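**Ticket: Prindmont sorting kit – repeated stops during trial**
Opened: November 10, 2025
Site: Birkden
Supplier: Clullgate
Status: open, awaiting supplier

**Fault.** The arm halts between picks and reports a lost target. The log shows 23 halts in 1,838 attempted picks. Most involve the star and heart blocks.

**Checks completed**

- Power and network cables reseated. No change.
- Camera calibration repeated with the August settings file. No change.
- Pick speed reduced. Halts continued, with longer gaps between them.
- Controller restarted after error 12. The error has not returned.

**Requested of supplier.** Please confirm whether the current software release supports blocks placed on a wooden board – the manual refers only to the plain tray. We also require the correct grip setting for curved sides.

The kit remains on trial, and the purchase decision is on hold until a written reply is received. Please quote the ticket title in all correspondence.
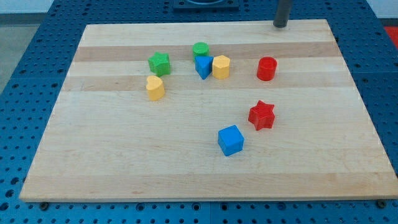
*Bandara Automation Support Team*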